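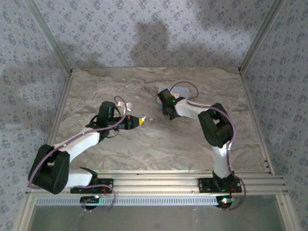

I'm Salamatu Odukoya, I teach yoga at Clunus, and I'm very pleased to tell you that our evening course on the Yoga Sutras is back this July! It runs for 13 evenings, and we'll read Patanjali aloud, slowly, with plenty of stopping to argue. We start with the old idea of drishti, the resting place for the eyes. Try it at home before you come: pick one small dark flower on a pale grey wallpaper like this one, let your gaze settle there, and notice how soon it wants to wander off to the next. That wandering is what the second sutra is about, and we'll spend two whole evenings on it.

Kazue Sugawara will lead the chanting (she studied Sanskrit for 14 years and is very patient with the rest of us), and Garba Jibrin is back with his talks on breath and the Upanishads. You don't need to be bendy. You don't need any Sanskrit either — we print everything in English letters as well.

Each evening ends with seated practice, on a cushion or a chair, whichever your knees prefer. There are three places at the reduced rate, so please ask early.

Bookings opened on Apr 2, 2025. Ring the Clunus front desk and ask for Damilola Osagie, or drop in before any morning class.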